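Workplace Interiors: Materials and Use
Handout 4: Choosing and specifying work surfaces
Notes by Gifty Quaye
Revised Sep 8, 2020

Read this before the session and bring it with you. The reading from the Sarpong reader (the chapter on desks and benches) covers the same ground in more detail. Handout 3 dealt with chairs and will not be repeated.

1. What the surface has to do

A work surface is specified from its use. Start with the person who will sit or stand at it and write down what they do in an ordinary day. Writing by hand, typing, sorting post, eating lunch and laying out drawings all ask for different things. Many poor choices come from picking the top from a sample chip and thinking about the use later.

For each room in your project, note:

Who uses the surface and for how long
What is put on it, and the heaviest single item
Whether liquids, inks or adhesives are used there
How it is cleaned, how often and by whom
Whether power or data needs to reach it

The last point is left out of student schedules more than any other.

2. Height and depth

Fixed height is still the usual choice in shared rooms on grounds of cost. Where one person has the same desk every day, adjustable legs should at least be priced. Depth matters as much as height. A shallow top pushes a screen too close to the eyes and leaves no room for the forearms. If the room will not take a deeper top, look at the layout again before you cut the depth.

Allow clear knee space across the full width of the seat. Under-desk drawers and cable trays eat into this, and so do cross rails on cheaper frames.

3. Grain, colour and glare

Grain direction should be stated on the drawing. On a single desk it normally runs with the long side. On a row of desks it should run the same way throughout, or the joins will show from the door. With shaped tops, mark the direction with an arrow, as the workshop will otherwise turn the piece to save material.

Pale tops make a room feel lighter and show dust less than dark ones. They do show ink and coffee. Very dark tops create a strong contrast with white paper, and this is tiring over a long day. A middle or light tone is the safe choice for reading and writing.

Sheen is a separate matter from colour. A glossy top under a row of ceiling lights reflects them straight at the user. Ask for a matt or low-sheen finish and look at the sample flat, at desk height, under the kind of light the room will have. Samples held up to a window tell you very little.

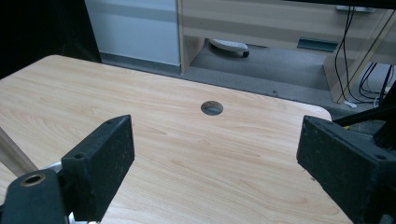
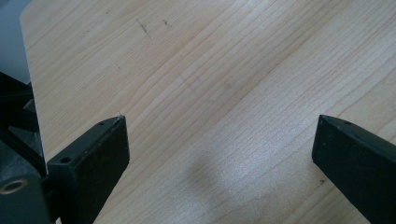
Fig. 4.1 Light wood surfaces with visible grain. The first has a round grommet hole.

4. Cable openings

Decide where openings go before the top is ordered. Cutting on site leaves a raw edge that is hard to seal, and moisture gets in. A central opening suits a table used from both sides. For a desk against a wall, the back corners are better, and the middle is left clear for work.

Check what sits below each opening. It is common to find a frame rail directly underneath, so that a plug will not pass through. Lay the frame drawing over the top drawing at the same scale.

5. Edges and corners

The edge fails first. It takes knocks from chair arms, it is leaned on, and cleaning fluid collects along it. Ask how the edging is fixed and whether it can be replaced without removing the top. Rounded corners are worth having wherever people walk past, and they chip less than square ones.

6. Worked case: the Brulia office

Kwesi Quansah prepared the schedule for the Brulia reading and records office, which had 29 desks to replace. Two suppliers were asked to quote, Grernen and Valura. Grernen offered the lower price per desk. Valura's price included cable openings, delivery to the upper floor and removal of the old desks.

The client had set aside 300 per desk. Valura came in under this. Grernen's figure went over once the extras were added, and the total for the extras alone was 3,571. The order went to Valura in May.

One item was missed. The manager's desk was a non-standard size and had to be priced separately at 589. It had been drawn on the plan but never entered on the schedule. Always check the plan against the schedule line by line, and have a second person do it again.

7. Task for next session

Choose one room from your own project and write a work surface schedule of one page. Include size, height, finish, grain direction, edge type and position of openings. Attach a plan at 1:50. Leave the supplier column blank for now.

Hand in a paper copy at the start of the session. Late schedules will be marked but will not be discussed in class.

Next handout: storage walls and shelving.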